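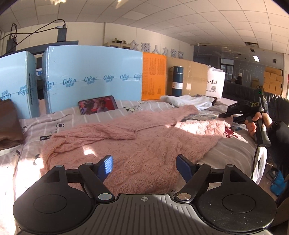

Fold Your Sweaters Where You Sleep

I fold sweaters on the bed. I have done it this way in every apartment since I moved to Petek, and I think it beats the dresser top, the ironing board and the kitchen table. My sister-in-law, Mateja Halilović, disagrees with me and has a folding table in her laundry room that she is proud of. I have used it. It is too narrow for anything with real sleeves.

A sweater needs room in every direction before you start. A fuzzy pink one with a puffy, bubble-like knit is a good test, because that kind of stitch does not lie flat. On a narrow table one arm hangs over the side while you work on the other, and the hanging arm pulls at the shoulder. On bedding, the long sleeve can go across the front and stay there. Cloth grips cloth. Wood and laminate don't, and a fuzzy sweater on a slick surface slides off as soon as you reach for the next one.

The other thing a bed has is daylight, at least if yours is near a window. I do my folding in the morning when the sun comes across the covers. Strong light shows pilling, snags and the deodorant marks you would miss under a bulb. Open mesh stitches are the ones I check most carefully, and I would much sooner find a pulled loop in April than in November when I want to wear the thing.

The usual argument against the bed is that it is a place for sleeping, and that clothes left there at noon are still there at night. I grant part of that. I have moved a pile to a chair at bedtime and moved it back the next day. But the same pile on a table would have stayed for two weeks. A bed has to be cleared by the end of the day, and I count that in its favor.

People also say that printed bedding makes a busy background. Mine has stripes and little cartoon animals, and I can still find a cuff.

As for what goes on nearby, I am not strict. A phone propped up with something playing on it is fine. Folding is dull and there is no prize for doing it in silence. Boxes standing behind the bed don't bother me either. I know people who won't start on their clothes until every carton in the room is dealt with, and their clothes wait a long time. Do the sweaters first. They take 30 minutes.

I don't hang knits, and I don't roll the puffy ones. Rolling presses the texture down on one side and leaves it high on the other. Sleeves in, bottom up to the collar, one fold, and into the drawer with nothing heavy on top. Mateja stacks hers five high. The bottom ones come out looking like placemats.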